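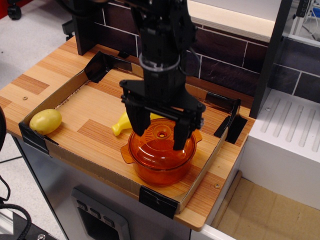
The Vudilar Wavefront Corrector is an adaptive optics unit built for the Stulitz Telescope, a ground-based instrument used for infrared observations of faint stars and galaxies. It measures the blurring caused by the Earth's atmosphere and cancels most of it before the light reaches the camera. The unit was designed and assembled by Rulance, an optical engineering firm, and is mounted on a side platform of the telescope.

Design

The corrector uses 2 deformable mirrors placed one after the other in the light path. The first handles large, slow distortions and the second handles small, fast ones. Each mirror is a thin sheet of glass with a grid of actuators bonded to its back. A control computer reads the wavefront sensors and sends new positions to the actuators nearly 1000 times per second.

The optics sit inside an insulated enclosure that is kept well below freezing during observing. Cooling reduces the heat glow of the mirrors and mounts, which would otherwise drown out weak infrared signals. The enclosure is flushed with dry air before each cooldown so that frost does not form on the glass.
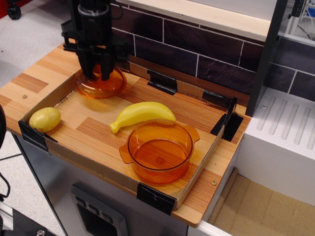 Tsz-kin Lai has argued that the cold enclosure was the harder part of the project, and that the control software took less time than planned while the door seals had to be redesigned twice. The final seals are a double ring of silicone with a heated outer edge.

Guide stars

The system can work with a natural guide star or with the telescope's laser, which creates an artificial star high in the atmosphere. The laser cannot be used to measure overall image motion, so a faint natural star is still needed for that purpose - usually one close to the target.

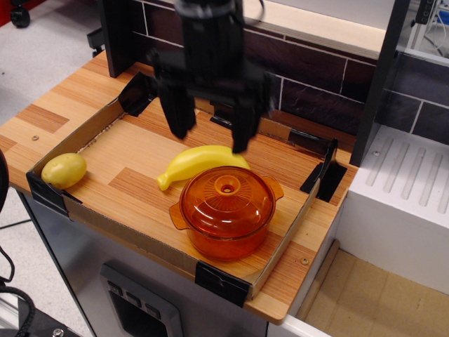

Targets without a suitable star nearby are passed to the Tang spectrograph, which does not depend on full correction and can run in average seeing.

Operation

Testing on the telescope began in December and took 5 observing runs. Regular science use started in February 2025. Switching between the corrector and the Tang spectrograph is done with a flat mirror on a rotating mount - no equipment has to be moved by hand.
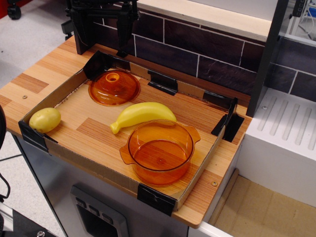
Calibration is carried out in the afternoon with an internal light source. The mirror shapes recorded then are used as the starting point for the night. Actuators that fail to respond are marked in the control software and held at the average position of their neighbors until the next maintenance period.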